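Home | News | Jobs | People | Contact

Come drive our pretend robot around a pretend bedroom!

Posted March 19, 2021 by Andor Antal
13 comments | 4 shares

Okay, so this is the call I've been promising since November. We need people to show our robot how to tidy up a bed. You do it from a chair, with a hand controller, in a simulator we built here at Zanham. I'm looking for folks who have never done this before (gamers are welcome, but so is my aunt, and she's already signed up).

What you'd be doing: you sit down, you pick up the controller, and you steer a robot arm through a short job. Pick up the phone, put it on the nightstand. Move the bag to the floor. That kind of thing. Every move you make gets recorded, and later our learning software, which we call Temine, tries to copy you. We want 4,000 of these recordings by the time we're done, so yes, we need a lot of hands.

You don't have to be good at it! I really mean that. My own first tries were awful, I kept dragging the pillows along with whatever I was holding. We keep the clumsy ones too, as long as you finish the job. The one thing I'd ask is that you do it the way you'd do it at home and don't try to be clever for the computer.

A session runs 2 hours with a break in the middle, and we'd like you to come for four sessions. They're paid, and we'll go over the rate when we talk. You should be 18 or older, be able to use both thumbs comfortably, and not get queasy looking at a moving 3D picture. Glasses are fine. Left-handed people, please, please write to me, we have hardly any of you.

Béla Vass will be running the sessions with me. Béla wrote most of the control software, so if the arm does something strange, tell him and he'll be thrilled. He also wants me to mention that we're hiring one part-time session helper. You'd greet people, get them set up, reset the room between runs and label the recordings afterward. Some office experience would be nice, but patience matters more to me.

To join in, use the contact page and put "Jorkis" in the subject line (that's our name for the bedroom set). Tell me which hand you write with and whether mornings or evenings suit you better. If you want the helper job, say so and add a few lines on what you've been doing lately. I read all of these myself, so give me a couple of days.
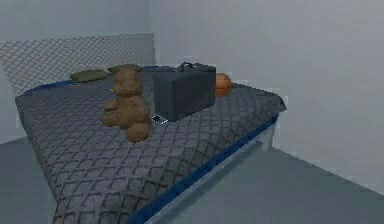
Oh, and if you're bringing a friend, have them write in separately so I can book you both in at the same time. We have two stations side by side and it's more fun with company!

Recent posts
- Temine learns to open a drawer (sort of)
- Which controller should we buy next?
- Moving day at Zanham
- Notes from our November open house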